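Rargate compares grippers on bottle sorting

Rargate has started a side-by-side trial of two parallel grippers for its bottle-sorting cell, the company said in February. The trial covers 1042 picks, split between the current Trunomier fingers and a newer set from Ultia.

Engineer Masaru Oda said 398 picks were logged by 1730 on the first day. Clear bottles with a loose label are the hardest to grasp, he said, and the team is also checking whether a wrist camera helps with finger placement. 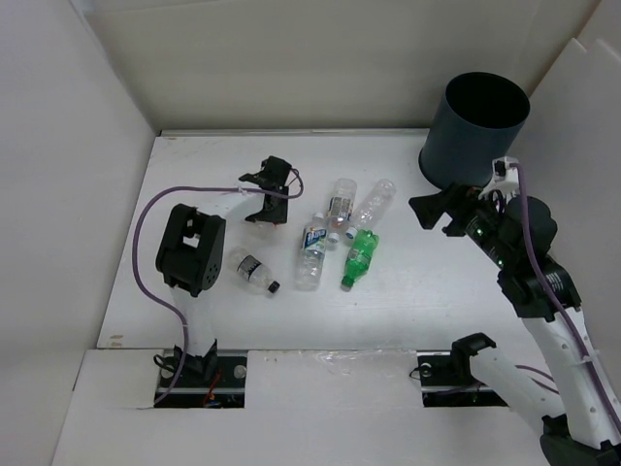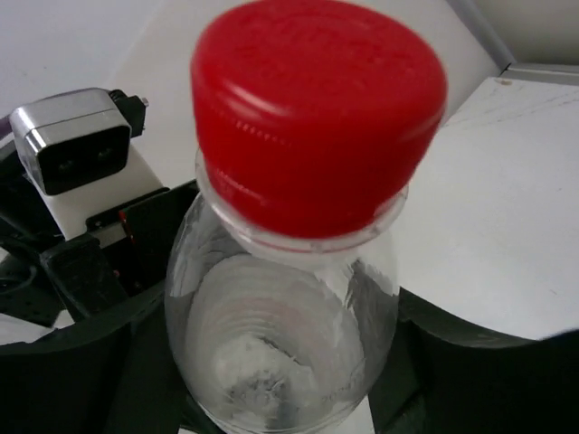

Two arms at the table with plastic bottles and a bin, first photo, and a red-capped bottle between gripper fingers, second photo.

Oda said 13 bottle shapes are on the test list. Results will go to Chukwu, which plans to order the fingers for its own line.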